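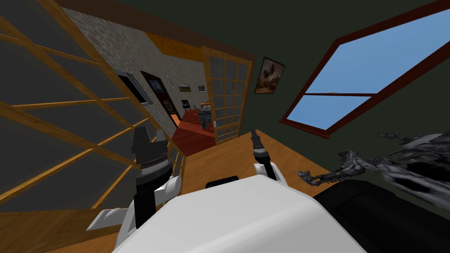
Progress report on the scar treatment program, first period
To: Murdo Lamont, Ollard Fund
Date: October 17, 2019

Dear Mr. Lamont,

With this letter I send you the report for the first period of our program at the Sturitz skin clinic. You asked for plain language and not too many tables, so I have tried to write it in the same way as I would explain it to you in a meeting. The financial sheet goes to your office separately.

1. Purpose of the grant

The Ollard Fund supports us to offer laser and needling treatment to people who have visible scars on the face and neck and who cannot pay for it. In our region the public insurance pays when a scar limits movement, for example when a person cannot turn the head. It does not pay when the scar is only visible. Most of our patients are in this second group. They have scars from acne, from dog bites, from road accidents and from kitchen burns.

2. Patients

We planned to accept 20 patients in this period and we have accepted 20. The places were filled in June, earlier than we expected. After that we opened a waiting list, and it is still open.

Of the 20 patients, seven have finished the full course of treatment. Ten are in the middle of the course. Three have stopped. One of these moved to another city, one became pregnant and we agreed with her to wait, and one did not answer our calls. We would like to give the three free places to people from the waiting list, if you agree. Please see point 7.

The full course is five sessions, with a pause between sessions so that the skin can recover. In the application I wrote that the pause would be four weeks. In practice it is often six, because some skin stays red for longer, and Dr. Tovar does not want to treat red skin. This is the main reason why fewer patients have finished than I promised to you. I should have planned for it.

3. Treatment

Dr. Tovar does the laser sessions and I do the needling. Every patient has a first talk without any treatment. We look at the scar, we ask about medicines and about earlier cold sores, and we explain what is possible. We say clearly that a scar does not disappear. It can become flatter, softer and closer to the color of the skin next to it. Two persons decided after this talk that they did not want the treatment, and they are not included in the numbers above.

For darker skin we now use a lower setting and a small test spot behind the ear. We wait for the result of the test before we treat the face. This was not in the first plan. It adds one visit but I believe it should stay.

4. Results so far

We measure in two ways. The first is a scar scale which the doctor fills in before the first session and after the last one. The second is a short form which the patient fills in at home.

In the seven finished patients, the doctor's score became better in six and stayed the same in one. The patient who had no change has a deep, old acne scar on the cheek, and we have discussed with her if a small surgical correction could be more useful. On the patient form, all seven wrote that they would do the treatment again. I want to be careful with this, as people who receive a free treatment are often polite.

The side effects were the usual ones: redness, some swelling, dry skin. One patient got darker patches on the jaw after the second session. We stopped the laser, gave her a cream and strict advice on sun, and the patches are now almost gone. She has continued with needling only.

5. Equipment

The laser handpiece was delivered late by the supplier, Mideo, and for the first weeks we used the older one. Mideo has lent us a second cooling unit without cost until the end of the year. We have not yet bought the examination lamp. The model in the budget is no longer sold, and I am comparing two others.

6. What was difficult

The evening appointments. We offered them so that people would not lose work hours, but many patients have a long bus ride and the last bus leaves early. From this month we also open early in the morning.

The photographs were also a problem. We take them for comparison, and at first the light was different each time, so some of the early pairs cannot be used. Now there is a mark on the floor and a fixed lamp setting. Five patients have not given permission to show their pictures outside the clinic. You will therefore receive pictures only from those who signed the form.

7. Next period and requests

We want to finish the ten open courses and start with the three new patients. We also plan a follow-up visit for those who have finished, six months after the last session.

I ask for your decision on two points. First, may we give the three free places to new patients in the same budget? Second, may we move the money for the lamp into the next period? Neither of these changes the total amount.

If your colleagues would like to visit, mornings are best. Please write a few days before, so that I can ask the patients if they agree.

With kind regards,
Program coordinator, Sturitz skin clinic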